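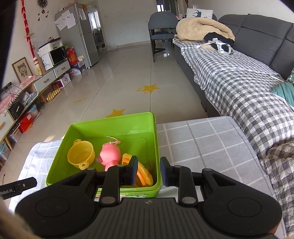

Demo day at Prunusen, toy box time. Aug 12, 2025

OK so I finally made it to one of these robot open days and I have to tell you about the toys!! Short thread.

Jummai Ibrahim showed us around and she's great, super patient with my million questions. The job is simple: you work the gripper by hand and put toys in the green box. One squeeze, one toy. Pig, grapes, corn, whatever's there.
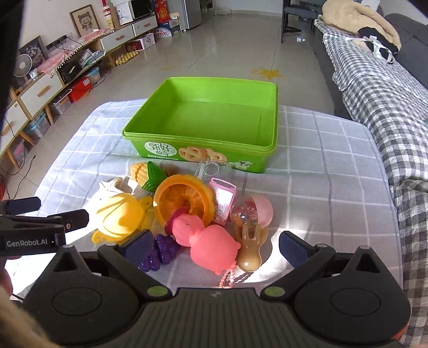
I asked how many pickups they want and she said 2000 by March. Two thousand! My wrist hurt after four (I'm out of shape, ok).

Round stuff is the worst, she says. Squishy stuff is a close second.

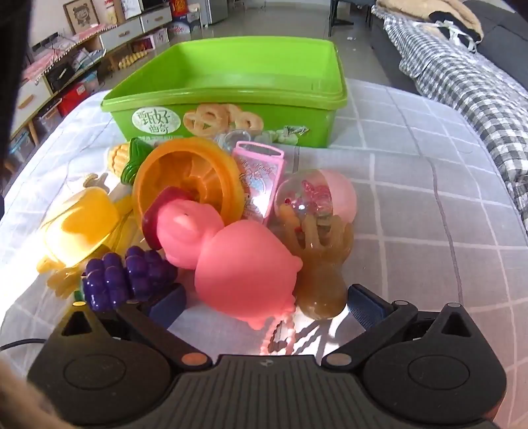 My buddy Hanus swore he'd be faster than me. He was not, and I'm going to keep bringing it up.

Anyway, the grip takes a minute to get used to, then you kind of stop thinking about it.
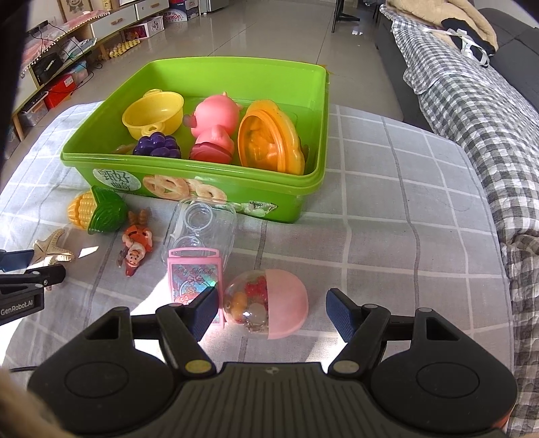 They're doing another open day next March and I already put my name down. If you're near Albers, come with me! Snacks were good too.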